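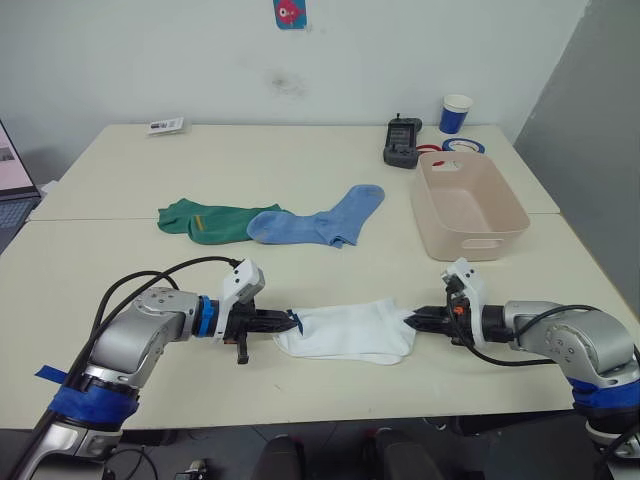 4.2 Sorting habits and single-sock loss

The second part of the survey asked households how they pair socks after washing, and how many socks they hold at any one time without a mate. Of the 2,000 forms mailed out from the Somunholm office, 1,638 came back complete enough to use. Forms with no answer to the pairing questions were dropped, but we kept forms that left only the income question blank.

We call a sock "single" if its mate had not been found by the end of the week in which it was washed. This is stricter than the rule used in the Prikness pilot, where a sock had to be missing its mate for a full month. The shorter period catches socks that are only late (under a bed, in a gym bag, inside the leg of a pair of pants) as well as those that are gone for good. The two sets of results should not be compared directly.

Most households pair socks by color first and by length second. Fabric came third, and few people mentioned it without being asked. Households with children under ten were more likely to sort by owner before doing anything else, and these households also held more single socks. We can't say from the survey whether sorting by owner adds to the problem or whether larger families simply have more socks to lose.
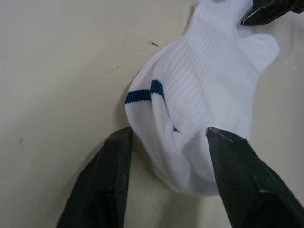 White socks gave the most trouble. People who buy them in packs tend to own several kinds that differ only in small ways, and a mismatch often goes unnoticed until the socks are worn. Respondents who said they rarely mismatched white socks were asked what they looked for. The usual answer was the knit. A thick athletic sock with a band of fine ribs across its middle, like the one in Figure 3, can be told from a plain-knit sock of the same size by touch alone, and several people said they paired this kind with the light off. Heel shape and toe seam were named less often. Printed size marks were hardly used at all, as they fade early.

Figure 3. White athletic sock with ribbed middle section.

Storage made a smaller difference than we expected. Folding one cuff over the other, rolling the pair into a ball, and laying the pair flat in a drawer all led to similar numbers of singles. The one group that stood out was the 326 households that did not pair socks at all and kept them in a basket or open drawer. Their reported losses were low, but this has a simple cause: a household that never pairs its socks has little reason to notice that one is missing. We left this group out of the regression in Section 4.3.

We also held follow-up interviews with 30 households, all within a short drive of Somunholm. The interviews were done in March by Xuân Tô and took place in the home where possible. Each person was asked to pair a normal load of laundry while talking through what they were doing. Two points came up that the mailed form had missed. First, many people put single socks back in the dirty laundry on purpose, in the hope that the mate would turn up there. Such a sock may be washed several times without being worn, and the form counted it as new each time. Second, people disagreed on when to give up. Some threw a single sock out after one more wash, and others had bags of them going back years. 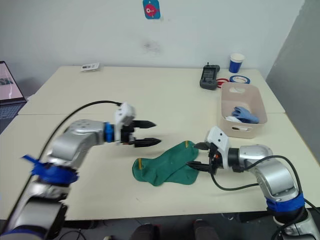
Hòa Khúc, commenting on a draft of this section, argued that the second point matters more than we had allowed. In that view, the number of single socks in a home mostly measures how long people wait before throwing them out, and says little about how many are lost. A household that loses two socks a year and keeps them all will in time report more singles than one that loses ten and clears them out each spring.

We think this is right for the totals. It is less of a problem for the weekly figures, which depend only on socks washed in the same week, and for that reason Section 4.3 uses the weekly figures throughout. The totals are given in Appendix B for readers who want them, split by household size and by whether the home has its own washing machine.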